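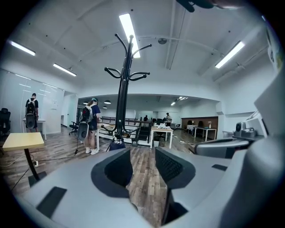
Equipment budget for the second half: what we ask from every group

The planning round for hand-held grippers and their accessories is open now, and the requests must arrive by 2026-03-19. Iñaki Carrasco collects them for all sites, Zemholm included. Please read these notes before you fill in the form, also if you did it already in January.

In the last round most groups wrote only the price of the gripper. This is the smaller part of the problem. A person who collects data needs also a backpack, a charger, cables and one spare set of finger pads. When these things are missing from the request, we pay them later from the repair money, and then in autumn there is no repair money.

For this round we calculate with 425 dollars per person for the accessories. Finger pads are ordered from Nistura in one common order, 60 pairs. Panganiban also sent an offer, at 426 dollars for the same accessory set, and their delivery is faster. Macarena Escobar compares both and will write to the group leads when she has decided.

Please think also about the room. Desks, power strips and a place to hang the backpacks belong in your request, under "furniture and small items." It is a modest line, but last year two groups forgot it and had to borrow from Prollomon.

We have received 39 requests for single units until now. If your group can share units between the morning and the afternoon shift, write this in the comment field. Shared units will be approved first.

Questions about the form go to Iñaki, questions about prices to Macarena.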